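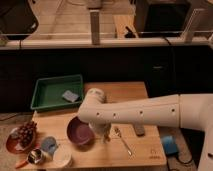

How to keep an injury list for an amateur football team

By Laine Ķēniņš

I keep the player availability list for Pusska, an amateur American football club. When I started, our coach had the injuries in his head and in many text messages. Before one away game against Lūse we traveled with two centers on the roster, and both of them had told somebody during the week that they could not play. After this we made a simple system. I describe it so that other small clubs can copy it.

You need a spreadsheet, one person who is responsible for it, and a second person who can open it when the first one is sick or on vacation. We used a paid program called Gutunano for one season and then returned to the spreadsheet. The program was good, but the coaches did not open it.

Step 1. Make the columns

Use one row for each injury and not one row for each player. A player can have a sore shoulder and a bad ankle in the same month, and if they share a row, one of them will be forgotten.

My columns are:

Player
Position
Body part and side (left or right)
Day it was reported
Who reported it
What the player can do in practice
Status for the next game
Next check

Write the side every time. "Knee" is not enough when you read it again three weeks later.

I do not have a column for the diagnosis. In the beginning I had it, and I removed it. The coaches need to know if a man can run routes and take contact. The medical papers stay with the player and the physiotherapist.

Step 2. Agree on the status words

The professional teams have their own words and rules, and you do not have to follow them exactly. What is important is that all your coaches understand the words in the same way. We use four:

Full: practices with everything, will play.
Limited: does a part of practice. Write which part.
Doubtful: we plan the game without him, but he may dress.
Out: does not dress.

We had "questionable" too, but every coach understood it differently. The offensive line coach thought it means yes and the defensive coordinator thought it means no. Now, if we do not know, the player is Limited until the final check on Friday.

A concussion is a special case. A player with a suspected concussion goes directly to Out, and he stays there until a doctor has cleared him in writing. The coach cannot change this status and I cannot change it also. If your league has its own protocol, put a link to it in the first row of the sheet.

Step 3. Collect the reports

Ask for reports on the morning after the game. On the evening of the game the players are tired or happy and they say that everything is fine. I send one short message at 10 a.m.:

"Please answer with OK, or write what hurts and which side. If you saw a doctor, write what he allows you to do."

Everybody must answer, also the healthy ones. A missing answer is not the same as OK. I call the players who did not answer before the first practice of the week. Usually it is the same few linemen.

Position coaches also send me what they noticed, for example a receiver who does not want to cut to the left. I write it in the sheet with the name of the coach in the "Who reported it" column, and then I ask the player.

Step 4. Update after every practice

Stand near the sideline with the sheet and write what the player really did. It is different from what was planned. If the plan was individual drills only and he did the team period too, write both things.

Do not delete the old notes. Add the new one in front, with the day. For one season my sheet has 176 rows, and this is not a problem for any computer. In March, when the coaches plan the next roster, these old notes are the most useful part. One of our running backs had four small entries for the same hamstring, and we only saw it because they were all there.

Step 5. The Friday check

On Friday we meet for fifteen minutes after practice: the head coach, the physiotherapist and me. We go down the list and every open row gets its final status. Limited is not permitted as a final status. The player must be Full, Doubtful or Out.

Then count by position, not in total. We may have 55 players registered, but if three tackles are Out, we have a problem. For each position I write the starter, the backup, and the emergency player who knows at least the basic plays. The long snapper and the holder need a backup too. I forgot the holder one time and the kicker still reminds me.

Step 6. Publish the short version

The full sheet is only for staff. For the website and the local newspaper I make a short version with three things: name, position, status. You can add the body part if the player agrees. Ask him every time, because some players have an employer who reads the page.

A good short entry looks like this:

RG, ankle, out
WR, hamstring, doubtful
CB, returned to full practice

Do not write when you expect the player to come back. If you write "two weeks" and it becomes five, the fans will ask him at the grocery store.

Step 7. Close the row

A row is closed when the player did two full practices and one game without a new complaint. Until then keep it open, even if he says he forgot about it. I color closed rows gray and leave them in their place.

Common mistakes

Two people edit different copies. Keep one sheet online and do not send it as an attachment.

The list depends on who is asking. Our friends at Rostar had a quarterback who told the coach he was fine and told the physiotherapist he could not throw deep. Compare the two stories before Friday.

Practice squad and junior players are missing. Put them in from the beginning of the season, with the same columns.

If you want my empty sheet, write to the club address and I will send it. The column names are in English and you can change them.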